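Raltlow Street Diary

The great cupboard clear-out, part two

January 2024

So I said I'd finish the hall cupboard before the new year, and you can all see how well that went. Sharon Mwaipopo from two doors down finished hers in November and has been very nice about it, which somehow makes it worse.

For anyone who missed part one: we moved into this place with a pile of boxes marked MISC, and most of them went straight in the cupboard with the door leaned shut. Bags of bags, packing paper I was definitely going to reuse, the little boxes that things come in. I kept the box for a kettle we don't own anymore! Wekesa asked me once why we had it and I told him it was a good box. (It was a good box.)

Anyway, on Saturday I put the radio on, made a giant mug of tea and started pulling it all out. My rule was that everything had to leave the cupboard before anything could go back in. I love this rule for about ten minutes, and then I'm standing in a sea of crinkly stuff with no path to the bathroom.

The pale, crumply things are the worst of it. White cloths, white plastic bags, tissue paper, they all look the same once they've been squashed together, and you have to grab each one to find out what you've got. I had a pile for cloth and a pile for paper and they kept sliding into each other.

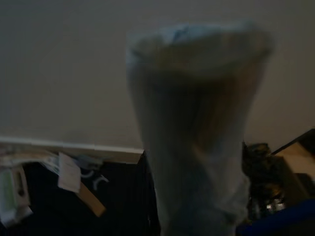

What stayed and what went

The cloths stayed. I washed the lot and they're folded in a shoebox now, which Chepkoech says is just a smaller cupboard. She's probably right, but it has a lid and I'm proud of it.

Paper was harder. I saved the flat sheets for wrapping mugs (my brother moves apartments in February and he owns nothing but mugs) and the rest went out with the recycling. Two full bags, and I had to sit on one to get it closed.

Small boxes: gone, all except one that fits the spare light bulbs perfectly. The kettle box went too. I carried it out to the curb myself and felt a bit silly about how long I stood there.

I still haven't touched the top shelf. There's a suitcase up there with something heavy in it, and Wekesa swears it isn't his. If you have a good trick for storing extension cords, leave it in the comments, please, I have a whole knot of them on the kitchen chair and we need the chair for dinner.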